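The Hiltgate Patch: What Became of Our Drug-Delivery Wearable
Final Project Report, Biomedical Technology Stream

1. Where we started

Our original proposal, submitted with a confidence that now makes for painful reading, was to design a skin patch that would deliver pain relief through dissolving microneedles and decide for itself when the wearer needed more. Our supervisor circled the word "decide" and wrote "who is liable?" in the margin. The circle took up most of week two.

What we ended up with is narrower. The Hiltgate patch is a paper design, plus a bench model of the needle array, plus a survey of people who might be asked to wear it. It delivers a fixed dose when pressed. It decides nothing.

2. Background, briefly

Microneedles are short projections, usually well under a millimetre long, that get through the outer layer of skin without reaching most of the nerves that make ordinary needles unpopular. Some are solid, some are hollow, some are coated, and some are made of a sugar or polymer that dissolves and takes the drug with it. We chose the dissolving kind because there is no sharp to dispose of afterwards, and because the alternative was machining hollow ones, which none of us can do.

The catch is dose. A dissolving array can only carry what fits inside the needles, so it suits potent drugs in small amounts. Anyone hoping to get a course of antibiotics through a patch the size of a postage stamp will need a lot of postage stamps.

3. Bench work

We cast our arrays in silicone moulds using a sugar-based mix with food dye standing in for the drug. The first batch went cloudy, the second stuck to the mould, and the third was left overnight in a room with a broken dehumidifier and had to be removed with a spatula. By August we had a recipe that released cleanly most of the time, and a colour of dye we never want to see again.

Each array was pressed into a gelatine skin substitute for 60 seconds and then lifted off. We judged penetration by how much dye stayed behind. Gelatine is a generous stand-in for skin. It doesn't have hair, it doesn't sweat, and it never flinches.
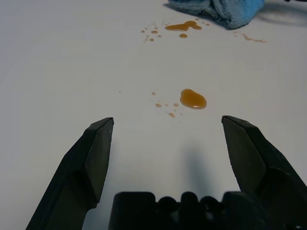 Said El Ouafi thought we were flattering ourselves with the gelatine, and said so at the mid-year presentation: a patch that works on a jelly has been shown to work on a jelly, and older skin, which is what most of our intended users would be wearing, stretches and folds in ways we hadn't tested at all. We had no good answer on the day. We have a slightly better one now, in that we repeated the pressing with a layer of stretched film over the gelatine, and penetration got worse. So he was right, and it is in the results.

4. The survey

We put a questionnaire out through two pharmacies in Castitz and the community health centre at Lurnel, and got 622 usable responses. We had hoped for 3,000, a figure arrived at by one group member who has since admitted it just sounded like a survey.

Most people liked the idea of a patch better than an injection. Fewer liked it once we mentioned that the patch had needles in it, however small. The word did more damage than any other on the form. When we changed it to "points" in the second version, enthusiasm recovered, and we then had a long argument over whether we had improved our wording or simply become a marketing department. 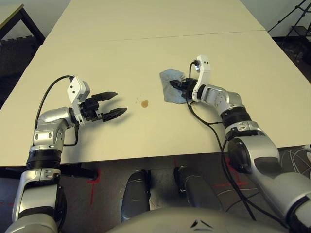 The argument ended in a compromise. The two versions are reported separately, and we make no claim that either one shows what people would do with a patch in front of them. The free-text answers were more useful anyway. Several respondents wanted to know how they would tell that the dose had gone in, a question our design could not answer at the time. One asked whether it came off in the pool - a fair point, and one we'd missed.

5. Changes to the design

The revised patch has a backing that clicks when enough pressure has been applied. We borrowed the principle from the Tamayo spring, a part sold for closing cupboard doors, after trying to design our own for almost 30 hours. The click tells the wearer the patch was pressed hard enough. It doesn't tell them the needles dissolved, and we would want a colour change or something similar before calling that problem solved.

We also rounded the corners, which caught on sleeves.
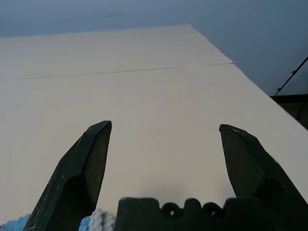 Figure 3. Work surface, close view.

6. Limitations and what we'd do next

No drug was used at any stage, and no patch has been near a person. Our storage tests were short and mostly tested the dehumidifier. The next group should get hold of excised animal skin, which means starting the ethics paperwork in the first week. We started it in the ninth. The moulds are labelled and in the second drawer, apart from the one from batch two, which still has batch two in it.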